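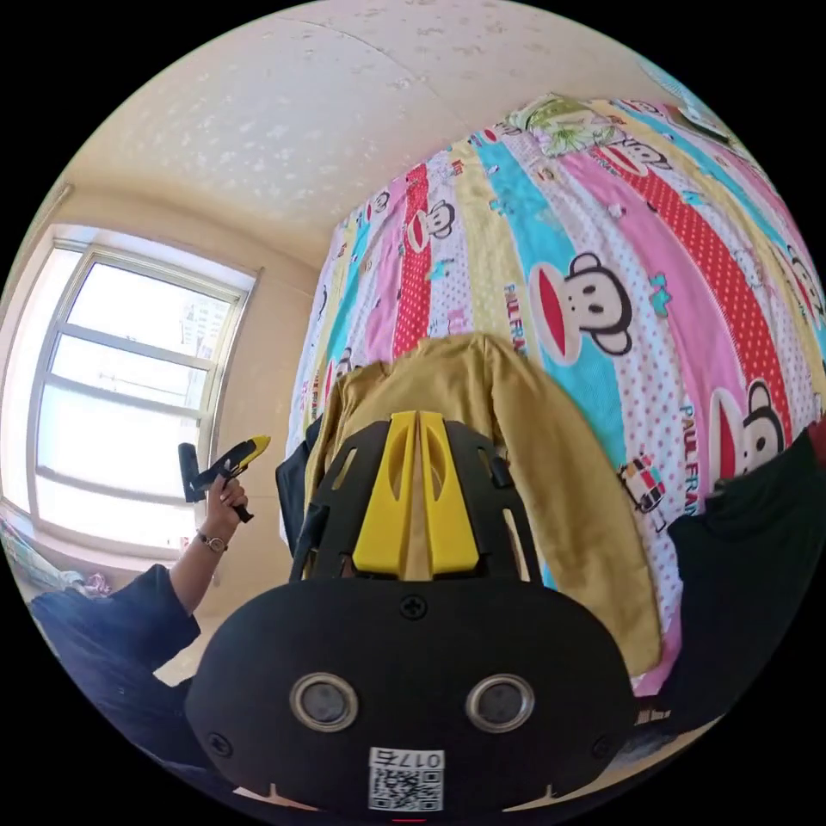

## Folding tips for hand-held gripper sessions

These notes come from the Drirkis folding study. Arsen Koval ran the bedroom sessions and Jessie Rennie trained the policy. We recorded 564 folds in 47 homes, and the tips below are the ones that made a difference in the results.

**Lay the sweater flat before you start.** A yellow sweater or jacket on a striped duvet is fine. Patterned bedding did not hurt the success rate. Starting from a balled-up garment did, and those folds are now a separate task.

**Free the sleeves first.** Bring a hanging sleeve up onto the bed, then fold it across. With the sleeve left hanging, the trained arm failed 11 folds out of 40. Most of those were pulls that dragged the whole garment toward the floor.

**Pinch the cloth, not the bedding.** Come in low with the fin tips, close on a single edge, and lift an inch before moving sideways. If the duvet comes up too, open and try again. Leave the retry in the recording. Jessie trained with and without retries, and the version with them recovered better from a bad grab.

**Daylight is OK.** We left curtains open in June and closed them in the fall, and found no difference worth reporting. Turning to face a bright window in the middle of a fold is a different matter. Stand so that you look along the bed.

**Go slower than you would by hand.** Arsen's early folds were too quick, and the arm copied the speed and lost the collar.

Thick knits still need work. Towels are covered on the Koivisto page.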